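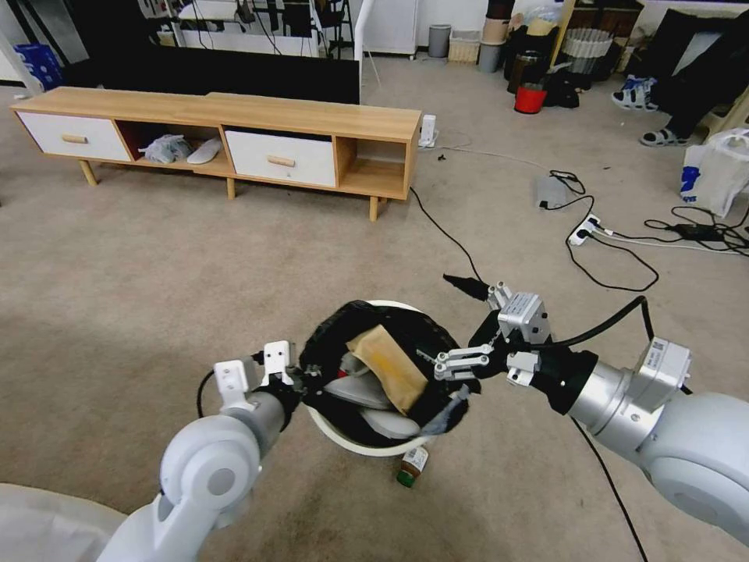
印刷する | 友達にメールで送る

カテゴリー:レビュー > ロボット学習・データ収集

Ulldenの双腕データ収集キットを試す 家庭の床で使えるのか

2021年2月7日

「届いたその日から模倣学習のデータが録れる」というのがUlldenの売り文句である。この手の台詞を真に受けて痛い目を見たことは一度や二度ではないので、今回も話半分で箱を開けた。借りたのは双腕一式に、頭部の高さに据えるカメラと収録ソフトDorkoを組み合わせた構成。操作者が遠隔で腕を動かし、映像と関節角を一本の記録として残す。仕組みに目新しいところはない。

課題はゴミ袋にした。机の上で積み木を移すデモなら、どの会社の製品でもそれなりに見える。カーペットの上に丸いゴミ箱を置き、内側の黒いポリ袋を扱わせるほうが、家庭向けをうたう製品の審査にはふさわしい。テレビ台や配線のある普通の部屋で、片付けもほとんどせずに録った。

まず結果から書くと、初日に録れたのは80本。そのうち学習に回してよいと私が判断したのは、半分に届かない。Ulldenの資料では失敗した試行の扱いに触れておらず、Dorkoの集計画面も、保存された本数を大きく出すだけだ。袋の縁をつかみ損ねてやり直した記録も、つかめないまま終わった記録も、同じ一本として数字に乗る。これで「一日に何本」と言われても困る。

グリッパーは、硬い物が相手なら文句はない。問題は薄い袋で、指先に力の手応えが返ってこないため、操作者は映像だけを頼りに閉じ具合を決めることになる。黒い袋は皺も縁も見分けにくく、つまんだつもりで空振りする。慣れれば減るものの、慣れた操作者の癖がそのままデータに入る点は覚えておいたほうがいい。私の記録では、右腕で袋を押さえてから左腕を入れる順番がほとんどを占めてしまった。別の人が操作した分を混ぜるまで、学習した方策もその順番しか知らなかった。

視点にも不満がある。頭部カメラ一台では、腕が袋の口に入ると肝心の指先が腕の陰に回りやすい。手首カメラは別売りで、納期は4月以降だという。柔らかい物を扱うと宣伝するなら、標準で付けるべきだろう。

Londomoで家事動作の収集を担当しているChrysanthi Sotiropoulosにも記録を見てもらった。返事は手厳しい。「ゴミ箱の位置が毎回ほとんど同じ。これでは袋の扱いを覚えたのか、床のその場所を覚えたのか区別がつかない」。もっともな指摘で、これは製品より私の責任である。ただ、Dorkoに配置のばらつきを点検する機能があれば、その場で気づけたはずだ。競合のFragkouの収録ソフトには開始時の画像を重ねて見せる画面があり、地味だが役に立つ。

よかった点も挙げておく。時刻の同期は安定していて、映像と関節角のずれに悩まされることはなかった。書き出し形式も素直で、変換スクリプトは短く済んだ。途中でソフトが落ちたのは2回、どちらも直前までの記録は残っていた。較正は説明書どおりに進めて3分ほどで終わる。ここは宣伝に偽りなし。

肝心の学習結果だが、選別したデータで訓練した方策は、収録時と同じ位置のゴミ箱ならそこそこ動き、位置をずらすと急に怪しくなった。キットの性能を示す数字として引用されたくないので、成功率は載せない。本数も操作者も足りない。

研究室に詳しい人がいて、失敗の選別を自分たちでやる覚悟があるなら、検討してもよい。届いたその日から使えるデータが貯まると期待しているなら、手首カメラの出荷とDorkoの次の版を待つことを勧める。貸出機はもうしばらく手元にあるので、次は洗濯物で試す予定だ。

タグ:双腕ロボット、遠隔操作、模倣学習、Ullden、Dorko

この記事を印刷 | この記事をメールで送る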